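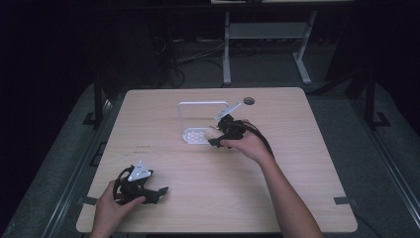 Duas mãos sobre o tampo de madeira clara.

Tempo de leitura: 3 minutos

Assunto: Re: [lista-trirnano] bicicletas recuperadas, quem já foi à esquadra?

Olá a todos,

Desculpem a demora, tinha prometido escrever logo que saísse da esquadra e depois meteu-se o trabalho, o jantar, enfim, o costume. Mas fui! E trago notícias (boas e assim-assim).

Para quem entrou na lista há pouco tempo: foram detidos dois suspeitos dos furtos nas garagens do bairro, os tais que andavam a desaparecer com bicicletas desde outubro. A polícia fez buscas num armazém ao fundo da Rua Hundalby e saiu de lá com umas 48 bicicletas, mais rodas, selins e uma quantidade de cadeados cortados que dá pena ver. O agente que me atendeu disse que têm 61 queixas registadas em Trirnano, portanto façam as contas: há gente que não vai reaver a sua, pelo menos para já. Também me disse que uma parte das bicicletas não corresponde a queixa nenhuma, ou porque os donos não participaram, ou porque vieram de outro concelho.

A minha estava lá!!! Reconheci-a pelo guarda-lamas amolgado e pela fita verde no guiador, mas isso não chega. Pediram-me o número do quadro, que eu felizmente tinha na fatura da oficina Hegedűs. Se compraram ou repararam a bicicleta lá, liguem-lhes – guardam as folhas de obra todas e mandaram-me uma cópia por correio eletrónico nessa mesma tarde. Fotografias antigas também servem, desde que se veja bem a bicicleta.

Agora a parte assim-assim. Ainda não a trouxe para casa. Está apreendida como prova e só a entregam com autorização do Ministério Público, que pode vir depressa ou pode não vir. Deixei um requerimento escrito, com cópia do cartão de cidadão e da fatura, e deram-me um papel com o número do processo. Guardem esse papel. Eu já ia perdendo o meu no autocarro.

Quanto aos detidos, foram ouvidos por um juiz e saíram com apresentações periódicas. Sei que isto irrita muita gente (a mim também me irritou, confesso), mas ainda não foram julgados e convém não andarmos a pôr nomes nem moradas na lista. Já vi uma mensagem nesse sentido e não gostei nada.

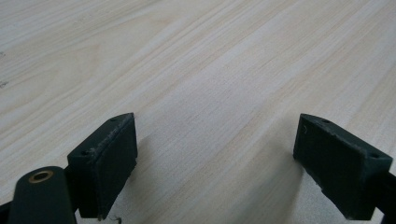

Em 12/06/2021, um membro da lista escreveu:

> Boa tarde. Li que apareceram as bicicletas mas não percebi se
> quem não fez queixa na altura ainda vai a tempo. A minha
> desapareceu da arrecadação do 63 e eu achei que não valia a
> pena, toda a gente me dizia que aquilo era arquivado. Tinha um
> cadeado Alla, dos grossos, e cortaram-no na mesma. Não tenho
> fatura porque a comprei em segunda mão. Vale a pena ir lá ou
> vou só perder a manhã? E o seguro da casa, alguém já tentou?

Perguntei isto no balcão, a pensar precisamente nesta mensagem. Disseram-me para ir na mesma e participar agora. Por o furto ser numa arrecadação fechada tratam-no de outra maneira do que uma bicicleta deixada na rua, mas os pormenores jurídicos deixo-os para quem sabe, que eu só apanhei metade. Sem fatura, leve o que tiver: a conversa com quem lha vendeu, uma fotografia, a chave do cadeado (há lá cadeados Alla no meio dos outros, vi pelo menos um).

Do seguro não sei nada. O meu nem cobre a garagem, fui ler as letras pequenas e fiquei na mesma. Se alguém conseguiu alguma coisa, escreva para a lista, que interessa a muitos.

Ah, e o atendimento para este caso é só de manhã, na porta lateral, a do lado do mercado. Eu fui à principal e estive uma hora na fila errada, rodeado de gente que ia tratar de multas.

Quando me devolverem a bicicleta aviso. Abraço e até breve!

Mensagens recentes na lista
- Luz fundida na entrada das garagens da Rua Hundalby
- Re: Re: câmaras na garagem, é preciso autorização?
- Cadeados: o que estão a usar?
- Encontrado capacete de criança junto ao mercado
- Re: burla por SMS com falsas encomendas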